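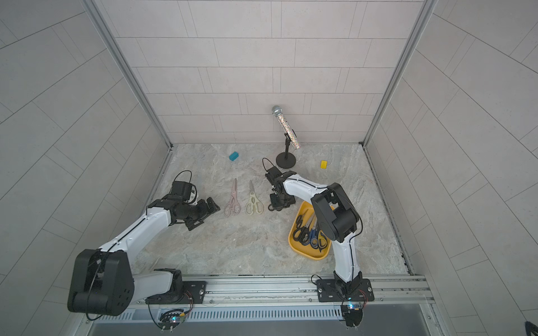
Zweiarmiger Versuchsplatz bei Praveretti: zwei Scheren auf der Tischplatte, vier im gelben Tablett.

Offener Labortag im Juli, kurz nach zehn. Idalina Carrilho hat die Besuchergruppe in zwei Hälften geteilt, weil um den Versuchsplatz nicht mehr als ein Dutzend Personen stehen können. Sie leitet bei Praveretti die Abteilung für Greiftechnik. Neben ihr sitzt Sérgio Meireles am Bedienrechner und startet den ersten Durchlauf ohne Ankündigung. Die Aufgabe lautet, Scheren zu greifen und in ein Tablett zu legen. Das Gespräch mit beiden wurde in den Pausen zwischen den Vorführungen geführt.

Scheren seien als Prüfobjekt unangenehm, sagt Carrilho, und deshalb habe man sie gewählt. »Eine Schere hat einen flachen Teil und einen sperrigen Teil. Wenn Sie an den Klingen greifen, haben Sie wenig Höhe. Wenn Sie an den Griffen greifen, haben Sie Löcher, und der Schwerpunkt liegt je nach Modell woanders. Dazu kommt das Gelenk. Ist es leichtgängig, ändert das Objekt seine Form, während Sie es anheben.« In den ersten Versuchen des Projekts, das intern Clamance heißt, habe man mit Quadern gearbeitet. Die Ergebnisse seien gut gewesen und hätten wenig über den späteren Einsatz ausgesagt.

Gedacht ist das Verfahren für die Aufbereitung von Handwerkzeug in Schulungswerkstätten und Nähbetrieben. Dort kommen Werkzeuge ungeordnet zurück und müssen nach Art und Zustand abgelegt werden. Der Projektpartner Welutthorpe betreibt nach Angaben von Carrilho mehrere solcher Ausgabestellen und hat die Anforderungsliste geschrieben. Auf die Frage, ob der Partner den gezeigten Aufbau so übernehmen werde, verneint sie. »Das hier ist ein Versuchsplatz. Für eine Ausgabestelle brauchen Sie eine Einhausung, eine Zuführung und eine Abnahme durch die Sicherheitsfachkraft. Davon haben wir auf diesem Tisch nichts, und wir haben es dem Partner auch nicht versprochen.«

Die beiden Arme sind an einer Aluminiumschiene an der Vorderkante des Tisches befestigt, jeder auf einer eigenen schwarzen Grundplatte. Beide tragen schwarze Greifer, der linke einen Parallelgreifer. Warum zwei Arme, wenn jede Schere einzeln abgelegt wird? Meireles nennt zunächst die Reichweite. Ein Arm allein komme an die gegenüberliegende Tischseite nur mit ungünstiger Gelenkstellung heran. Wichtiger sei die Übergabe. »Manche Scheren liegen so, dass der eine Arm sie zwar fassen, aber nicht richtig ausgerichtet ablegen kann. Dann hält er sie hin, und der andere greift um. Das kostet Zeit, ist aber zuverlässiger als ein zweiter Versuch auf der Platte.«

In der Vorführung war eine Übergabe nur im dritten Durchlauf zu sehen. Der linke Arm fasste eine Schere knapp hinter dem Gelenk, hob sie an und blieb stehen. Der rechte Arm brauchte zwei Anläufe, bis sein Greifer an den Griffen schloss. Ein Besucher fragte, ob das ein Fehler gewesen sei. Meireles verneinte das. Der erste Anlauf sei vom Regler abgebrochen worden, weil der erwartete Kontakt ausgeblieben sei, und dieses Verhalten sei erwünscht. Im Protokoll erscheine es trotzdem als Wiederholung.

Protokolliert wird viel. Bis zum Vortag des Labortages hatte die Gruppe 2.865 Greifvorgänge aufgezeichnet, jeweils mit Gelenkwinkeln, Greiferöffnung und Bilddaten. Ausgewertet wird in Blöcken zu je 100 Vorgängen. Nach jedem Block werden die Lage der Scheren und die Reihenfolge im Tablett geändert. Carrilho legt Wert darauf, dass diese Änderungen nach einer ausgelosten Liste erfolgen. »Menschen legen Gegenstände nicht zufällig hin. Sie legen sie ordentlich hin, auch wenn sie glauben, dass sie es nicht tun. Unser früherer Datensatz hatte deutlich zu viele Scheren mit den Klingen nach hinten. Das haben wir erst gemerkt, als eine quer lag und das System sie ignorierte.«

Der Name des früheren Datensatzes, Tiongson, fällt an diesem Vormittag mehrmals. Er wird nicht mehr erweitert, dient aber noch als Vergleich. Wer ihn gegen die neue Aufzeichnung stellt, sieht nach Darstellung von Meireles vor allem bei hellen Griffen einen Unterschied. Die ältere Bildverarbeitung habe helle Kunststoffgriffe auf heller Unterlage nur teilweise vom Untergrund getrennt. Die marmorierte Tischplatte in Grau und Beige habe man deshalb behalten. »Eine einfarbig schwarze Matte würde uns das Leben erleichtern«, sagt er. »Die Werkbänke beim Partner sind aber auch nicht schwarz.«

Aus demselben Grund liegen Gegenstände auf dem Tisch, die nicht zur Aufgabe gehören. An der Rückwand steht während aller Durchläufe ein Mikrofon mit glitzerndem Griff in einem Tischständer, dazu kommen ein blaugrüner und ein gelber Klotz. Das System soll sie weder greifen noch anstoßen. Eine Besucherin wollte wissen, ob das Mikrofon den Ton der Vorführung aufnehme. Carrilho sagte, es diene als Störobjekt. Reflektierende, unregelmäßige Oberflächen seien für die Tiefenschätzung schwierig, und der gelbe Klotz prüfe, ob die Software Farbe und Form verwechsle, wenn auch das Tablett gelb sei. Dies sei im Frühjahr in einzelnen Fällen vorgekommen. Der Arm habe eine Schere sauber gegriffen und neben dem Klotz abgelegt.

Für die Griffplanung wird zuerst das Gelenk der Schere gesucht, danach die Längsachse. Aus beidem ergeben sich mögliche Griffpunkte, die nach Erreichbarkeit und Abstand zu Nachbarobjekten bewertet werden. Liegen zwei Scheren dicht nebeneinander, fällt ein Teil der Punkte weg, da ein Finger des Greifers die Nachbarschere berühren würde. Das System beginnt dann mit dem Objekt, für das der beste Punkt übrig bleibt. Eine feste Reihenfolge von links nach rechts gibt es nicht. Mehrere Zuschauer hatten eine solche Reihenfolge erwartet und hielten den Wechsel für eine Unsicherheit der Steuerung.

Schwieriger als das Greifen ist nach übereinstimmender Auskunft das Ablegen. Das Tablett füllt sich, und jede Schere verringert den freien Platz. Die Software führt kein vollständiges Modell des Tabletts, sie schätzt vor jeder Ablage die freie Fläche neu. »Bei den ersten vier passiert selten etwas«, sagt Meireles. »Danach kommt es vor, dass ein Griff auf einem anderen aufliegt und die Schere beim Öffnen der Finger wegkippt.« Als erfolgreich gilt eine Ablage, wenn die Schere vollständig innerhalb des Tablettrandes liegt. Ob sie gerade liegt, wird getrennt erfasst und geht bislang nicht in die Quote ein. Welutthorpe möchte das ändern. Carrilho hält die Forderung für berechtigt, will aber zuvor den Greifer überarbeiten.

Geplant ist ein neuer Satz Finger mit weicherer Auflage. Die Konstruktion stammt von Benedita Magalhães, die an diesem Tag die zweite Besuchergruppe führt und nur kurz dazukommt. Sie erläutert, dass die jetzigen Finger an glatten Griffen durchrutschen, wenn die Schließkraft unter dem eingestellten Grenzwert bleibt. Mehr Kraft sei keine gute Lösung. »Dann klemmen wir das Gelenk zusammen, und die Schere dreht sich im Griff. Ich möchte mehr Reibung bei gleicher Kraft.« Drei Materialien würden verglichen. Zu den Ergebnissen wollte sie sich noch nicht äußern, weil die Abriebprüfung läuft.

Gefragt nach der Geschwindigkeit, verweist Carrilho auf die Grenzen der Vorführung. Bei Publikum fahren die Arme mit verringertem Tempo, und zwischen Bedienplatz und Tisch bleibt eine markierte Zone frei. Ein geübter Mensch sortiere die gleiche Menge erheblich schneller. Sie rechne nicht damit, dass sich das innerhalb der Projektlaufzeit umkehrt. Der Nutzen liege in den Randzeiten, in denen die Ausgabestellen nicht besetzt seien. Ob das wirtschaftlich trage, müsse der Partner rechnen.

Aus dem Publikum kam auch die Frage nach beschädigten Scheren. Das System erkennt derzeit weder Scharten noch gelockerte Gelenke. Meireles hält eine Prüfung des Gelenkspiels über die Greiferposition für möglich: Ein Arm hält einen Griff, der andere bewegt den zweiten um einen kleinen Winkel, und aus dem Widerstand wird auf den Zustand geschlossen. Erprobt wurde das bisher von Hand geführt. Für den automatischen Ablauf fehlt eine Kraftmessung mit ausreichender Auflösung am Handgelenk. Ein entsprechender Sensor ist bestellt, ein Liefertermin liegt nicht vor.

Gegen Ende des Vormittags lief ein Durchgang, den Meireles abbrach. Eine Schere war beim Anheben leicht aufgegangen, und die geplante Bahn hätte eine Klinge nahe an den anderen Arm geführt. Die Abstandsüberwachung hatte noch nicht ausgelöst. Er habe nicht warten wollen, ob sie es tue, sagte er, und trug den Vorgang als manuellen Abbruch ein. Solche Einträge bleiben im Datensatz und werden gesondert gekennzeichnet.

Die Auswertung des laufenden Blocks übernimmt Madalena Serrano. Nach der Mittagspause waren für die zweite Gruppe dieselben Durchläufe mit neu ausgeloster Anordnung vorgesehen.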